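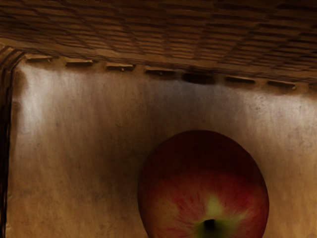 Visit Report: Merkus Demonstration Center, Fudcombe

Mar 12, 2020

Purpose of the visit

The Equipment Review Office attended the open day at the Merkus demonstration center in Fudcombe in order to assess Kandier, a simulation package for planning robot picking and placing tasks. The package is under consideration for the packing technology course and for the joint project with Grecu, which supplies fruit trays and baskets to regional growers. The visit was requested in January, after the office had read the product literature and found it thin on the subject of natural produce.

Program of the day

Visitors were received in the main hall and given a short introduction to the company. The greater part of the morning was devoted to Kandier itself, presented by Vilgot Myklebust of the Merkus applications group. A session at the workstations followed, with 2 visitors to each screen. The afternoon was reserved for questions on licensing and support.

The package

Kandier allows a user to build a work area on screen, place objects in it, and plan how a robot should approach and handle them before any equipment is purchased or moved. Objects are taken from a supplied library or imported from the user's own files. The camera view may be set anywhere in the work area, including very close to the object to be handled.

The office paid particular attention to the fruit and basket materials, these being the ones that matter to Grecu. In the close view, the rendered apple has a deep red skin with lighter streaks running out from a yellow-green patch at the stem, and it casts a soft shadow on the wood beside it. The woven wicker is drawn as interlaced flat strips, with slat ends standing out along the lower rim. The weave loses definition toward the top of the view, where it is seen at a steep angle. Mr. Myklebust stated that surface detail can be raised or lowered in the settings, at a cost in speed on older computers.

Lighting can be changed while a task is open. The office considers this useful for teaching, as students may compare the same task under different conditions without starting again. The menus are plain and the wording is clear. The import screen was less satisfactory. It reported faults in a file by code number alone, and the list of codes is kept in a separate manual.

Terms offered

The license is quoted at $1,998 per year and covers 6 workstations. A trial of 30 days is available without charge and includes the full object library. Training is offered at Fudcombe or on the customer's premises, with travel billed separately. Telephone support is limited to business hours. Merkus was unable to give a date for the next release.

Matters outstanding

Merkus has been asked to supply the following in writing:

The range of fruit types in the library, and whether size and shape can be varied within one type.

The treatment of soft or easily bruised goods, which was not covered in the presentation.

The conditions under which student work may be kept after a license ends.

Recommendation

The office recommends that the trial be accepted and carried out on the computers in the packing technology room. Grecu should be invited to provide drawings of its current baskets so that they can be imported during the trial. A decision on purchase should be deferred until the written replies have been received and the teaching staff have submitted their comments.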